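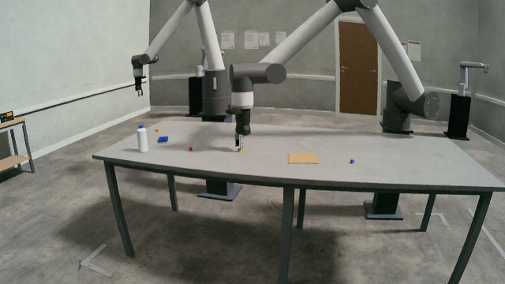
Javix simulator, two-arm table. Right arm near a small yellow object, left arm waiting.

Peltau Tabletop Teleoperation Set

README, version 4, updated in June

1. What is inside

The set has 3632 episodes of tabletop work, all made in simulation by people who moved the arms by remote control. There is no scripted motion in it and no motion from a trained policy. Every episode has a person behind it from the first step to the last.

The work is simple: take a small object from the table, carry it, put it down at the place which the instruction names. In many episodes the place is a flat cardboard square. The other things on the table, for example a bottle or a bigger block, are there to be avoided. They are not fixed, so if the operator touched them they moved, and we kept such episodes when the task was still finished.

2. How the demonstrations were made

The operator holds one hand controller for each arm. The position of the hand gives the position of the gripper, scaled down by half, and the trigger closes the fingers. If the side button is released, the arm stays where it is and the operator can bring the hand back to a comfortable place. We call this "re-hold" in the logs. A re-hold longer than two seconds is cut from the episode, shorter ones are left in.

Most tasks need only one arm. The other one is then parked above the table with the gripper open, and its actions are written as a constant. Please do not remove these columns if you train one model for both arms, the order of the action vector depends on them.

Four people recorded the data: Jihad Farah, Wissam Kassab, Elias Chamoun and Georges Atallah. Their habits are different and this can be seen in the curves. Operator 02 comes down to the object very slowly and closes late. Operator 03 often makes a small correction to the side just above the object. We did not try to make everybody work in the same way. The field operator_id is there for anybody who prefers to train on one style.

3. Files

episodes/ one folder for each episode, numbered from 0000
episodes/NNNN/actions.csv time, left arm, right arm, both grippers
episodes/NNNN/state.csv joint angles and object poses
episodes/NNNN/view.mp4 fixed room view
episodes/NNNN/note.txt instruction, operator_id, result, free remark
splits/ train, validation and test lists
scenes/ start layouts, 23 in total
tools/ replay script and checker

Angles are in radians, lengths in metres, time in seconds from the start of the episode. Gripper value 0 is open and 1 is closed. Values in between are real and should not be rounded.

4. Result field

done: the object rests at the named place and the gripper has let it go.
partly: the object was lifted but came down somewhere else.
failed: no lift.

The result was given by the operator and then checked by Christos Kouris with the replay script. When the two did not agree, the value from the replay was taken and the first one was moved to the remark. There are 1090 episodes with partly or failed. They are not in the train list by default, but they are useful for work on error detection, so we did not throw them away.

5. Known problems

The contact between the fingers and very small objects is not perfect. Sometimes the object slides out slowly during the carry although the fingers are closed. A real gripper would probably hold it.

The shadows in view.mp4 come from one light setting only. A model trained only on this video will maybe not like another room.

In the scenes from Nasrallah the table is a little higher than in the scenes from Avley. The difference is written in the scene file but the old version of the replay script ignores it, please use the one in tools/.

Object poses are the exact poses from the simulator. If you want to compare with a real camera system you should add noise yourself.

6. Replay

Run tools/replay with the episode number. It needs Javix to be installed and the variable JAVIX_HOME to be set. The replay starts from the saved state, not from the scene file, so small differences in the start layout are respected. With the option --slow it runs at a quarter of the speed, this helps when you want to look at the moment of the grasp.

7. Use and contact

The data may be used for research and teaching. If you publish something with it, please name the set and the version. For wrong labels or broken files write to Wissam Kassab, with the episode number in the subject. Corrections are collected and go in the next version.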